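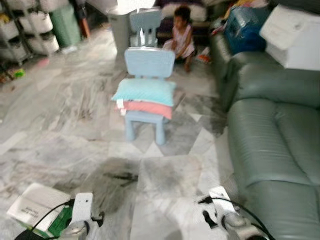 Emlow asks court to widen block on pirate streaming boxes

February 15, 2019

Anyone who has bought one of those little plug-in boxes at a flea market, the kind that comes with every movie channel under the sun already loaded, may want to pay attention to what is happening in court this month. Emlow, the film and drama service that a lot of our readers signed up for when it picked up the old Boersma catalog, has asked a judge to make internet providers cut off a whole family of apps that it says are showing its programs without paying a cent for them.

The request was filed by Emlow together with Boersma, the studio behind many of the shows in question. It names an app called Trosel, which will be familiar to some of you (we have had plenty of letters about it over the past year, not all of them friendly), and it lists 2,000 web addresses that the two companies say have been used to keep Trosel and its many copies running. If the judge agrees, providers would have 14 days to block the lot, and Emlow would be allowed to add new addresses as they pop up without going back to court each time.

It is that last part that has people talking. Earlier blocks dealt with one fixed list, and the folks running the apps simply moved house, often on the same evening. Emlow says in its filing that it spent most of last June chasing a single drama series from one address to the next, and that by the time an order came through, the season was over and everyone who wanted to see it for free had already done so.

Smaller providers are a good deal less happy. Zirnasik, which sells home internet to rural customers and has never been shy about speaking up, has told the court that it doesn't object to blocking in general but would like somebody to check the addresses before they land on its desk.
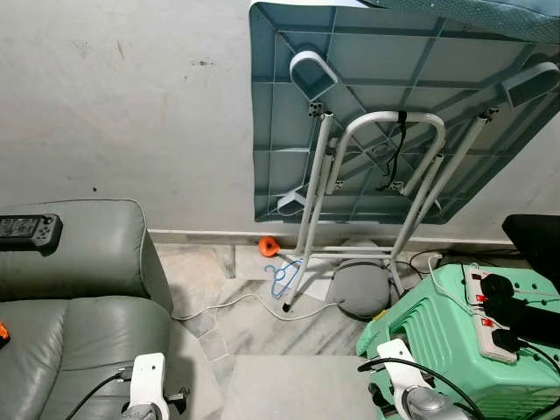
"We are a small company and we answer our own phones," said Senad Delić, who handles legal matters for Zirnasik. "If an address on that list turns out to belong to a church choir or a hobby shop, the choir calls us. They don't call Emlow. All we're asking is that there's a clear way to get a mistake fixed, and that it gets fixed the same day."

Delić added that two of the addresses on an earlier list had been shared with perfectly lawful sites, which went dark for a weekend as a result. Emlow has replied that it now checks shared addresses by hand and will pay reasonable costs where a block goes wrong, although it hasn't said what it would count as reasonable.

For people watching at home, nothing changes yet. The order would be aimed at providers, and neither company has asked for the names of viewers. Subscribers who use the regular Emlow app on a TV, phone or tablet won't notice any difference either way. Those who paid a seller up front for a loaded box could find a good many of the channels on it gone by spring, and we would gently suggest that getting your money back from such a seller is going to be a long road.

The people behind Trosel did not respond to the court papers, and a message we sent through the contact form on their site came back undelivered. Written arguments from the providers are due before the end of the month, with a decision expected some weeks after that.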